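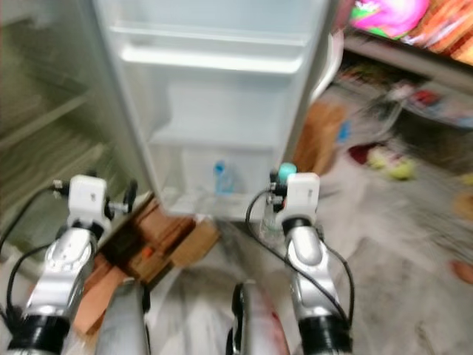 Fridge, door open, small blue bottle at the bottom.

Thread on what a domestic refrigerator does with its electricity. Written up from a plug-in meter log, February, apartment in Abu Hammour. Room held at 27 C by the AC.

Meter is a Harkell plug-through type. Total over 9 days: 3161 Wh. Divide and you get 351 Wh per day, or an average draw a little under 15 W. The compressor draws several times that when it runs, and nothing when it doesn't.

First point. Most of that energy goes to heat coming through the walls and the door gasket. It goes on day and night whether you open the door or not. Foam thickness and gasket condition set the baseline. Everything else is added to it.

Wall load scales with the temperature difference between room and cabinet. At 27 C outside and 4 C inside the difference is 23 degrees. Drop the room to 20 C and it is 16. The compressor also works more efficiently when the condenser is cooler, so the saving is larger than the ratio suggests.

Second point: door openings. People overestimate these. The air in a mid-size cabinet weighs well under a pound. Replace all of it with room air and the heat to remove is around 2 Wh, before moisture.

Moisture can roughly double that. Room air carries water vapor, the vapor condenses on the evaporator, and condensing it costs the latent heat. This is why the same number of openings costs more in a humid month. It also adds to the frost load.

Third point: the full fridge question. I keep reading that a full fridge "uses less." Steady-state wall losses don't depend on contents. The inside temperature is the same, so the heat flow is the same.

What contents change is thermal mass. Water stores a little over 4 kJ per kg per degree. Air stores about 1, and there is hardly any mass of it. So an empty cabinet swings fast and a loaded one swings slowly.
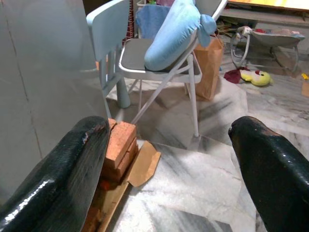
Thermal mass also doesn't have to be food. Water is the best cheap option by weight. Masonry is about a fifth as good per kg, less bad per unit volume because it is denser. Jugs of water win on both counts and you can drink them.

Effect on cycling: with almost nothing on the shelves my compressor period was 42 minutes, start to start. Loaded with water jugs, the period got longer. Daily energy moved by less than I can separate from changes in room humidity.

Longer cycles do help slightly. Each start has a short stretch where the refrigerant is redistributing and not much cooling gets done. Fewer starts, less of that. On an inverter compressor the effect mostly disappears.

Things that did show up in the log: a coil covered in dust, and the rear of the cabinet pushed flat to the wall. Both raise condensing temperature. I pulled it forward a hand's width and vacuumed the coil. Run time per cycle dropped the same evening.

Gasket test: close the door on a strip of paper and pull. It should drag. Repeat at the corners and along the hinge side. Mine was loose at the lower hinge corner. Warm water on the rubber and a night with the door shut fixed most of it.

Thermostat note. The dial numbers are not temperatures. On the Dutow unit a higher number means colder. Put a thermometer in a glass of water on the middle shelf, leave it overnight, then read it. A thermometer hanging in air mostly tells you where in the cycle you are.

Next log is the same fridge with the room warmer, AC off during the day. Same meter, same dial position. Will add it to this thread when the run is done.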